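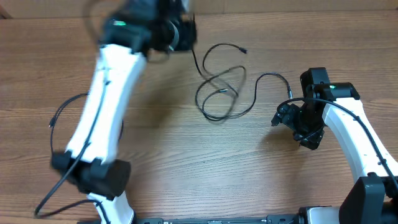
According to Rajitha Mondal, the mistake everybody makes is to begin with the arms. She told me this on my first evening at the Bustthorpe workshop, before I had put my bag down. Begin with the table, she said, and with whatever the arms are bolted to. If these move, you will spend your summer correcting errors that live under your elbows.

I had already bought the servos.

This was in July. The project is called Zallomau, a name that Everaldo Tavares made from two words his daughter could not pronounce, and its purpose is modest: two small arms, side by side, that can pick up a cable from a table and coil it. We have built it in a shared room over a bicycle shop, mostly after seven in the evening, and I write about it as a member and not as an engineer. By profession I translate manuals for washing machines.

Why cables? A box is easy for a robot. It stays where it is and it has the same shape tomorrow. With a cable you pull one end and the other end travels somewhere you did not expect, and a loop that was open closes on itself. Also, the workshop has a great many cables, and they are kept very badly. Valquíria Quintana once needed a whole evening to free a soldering station from a drawer.

The white shells of the arms were printed on the two machines near the window. The first set took 19 days, with several failures in the long upper links, which lifted at the corners when the window was open. Everaldo closed the window and we all suffered from the heat, but the links came out flat. Inside the black joints are ordinary hobby servos. Their small green lights are a comfort to me. When a light is off, I know where to look first.

For the mounting we followed Rajitha's advice, a little late. Both arms now stand on one black metal rail along the edge of the table. Before, each had its own clamp, and each clamp had its own opinion. The day we moved to the rail, the distance between the arms became a number we could write down and trust.

The wiring took much longer than I had planned. A cable must follow an arm through all its positions, and if it is too short it pulls on the joint, and if it is too long it hangs in the way. We ran ours on the outside of the links. Mirela Toledo wanted to hide them inside the shells, and her version is certainly more beautiful, but with three servos replaced in the first month I was glad to reach everything without a screwdriver.

The bill, without tools, stands at 1,775 dollars. More than half of this is servos. The rail came from Storitz, a dealer in used shelving parts, and the printed parts cost less than our coffee.

The program is the part I understand least. We move the arms by hand through the task, the computer records the joints, and from these recordings it learns to try alone. We have made some 300 recordings so far. Many are bad, and Valquíria keeps a list of the bad ones with remarks such as "hesitated" and "changed my mind in the middle". It is strange to read your own character in such a list.

The hardest thing is the second grip. One arm finds the cable without much trouble. The other must then take it at a useful place — not at the plug, not in the middle of a crossing — and for this a person uses the fingertips, without thinking. Our jaws feel nothing. Everaldo reads the current of the gripper motor to guess if something is held, and with a cable so thin the guess is often wrong.

Next we will try soft pads on the jaws. Mirela has cut the first ones from an old mouse mat, and Camargo, the small rubber shop downstairs from her office, has promised us samples in two thicknesses. Rajitha thinks the thinner one. I have put my name down for the evening when we change them.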